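Workshop Tips: Recording Wiping Demos on a Shiny Board

Last updated May 2023

We record arm demonstrations for the Skiltari cleaning set, and most of the takes we throw out are lost to the board, the light or the bench. These tips come from the last 2865 takes.

Set the bench before you start. Park anything you won't use outside the arm's reach and leave it there for the whole batch. Clip cables to the arm and move it through its full range once by hand speed.

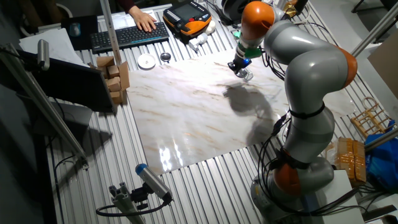 Glare is the biggest cause of bad takes. A glossy board acts like a mirror, and the bright spot moves in the wrist view as the arm moves. Check the fixed view too. With our marble-patterned board the reflection sits at the lower left and the arm's shadow falls across the center, so Miklós Farkas starts some takes in each area and some in between. Don't try to remove every reflection. The model will meet them later in real kitchens.

Vary the marks. Put them in a new spot every 6 takes, and change the size and the angle. Include faint ones. If the board has a pattern, place a few marks on the plain parts and a few on the veins, so the model learns to tell them apart.

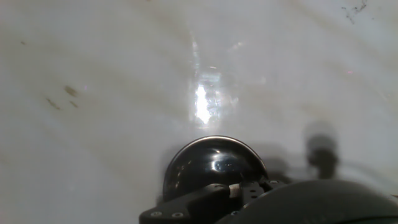
Wrist view: brownish smudges to the left, glare near the upper center.

Keep failed wipes if the arm moved well, but label them as failed. Delete takes where the operator stopped to think for more than 8 seconds. Levente Bozsik writes the label right after each take.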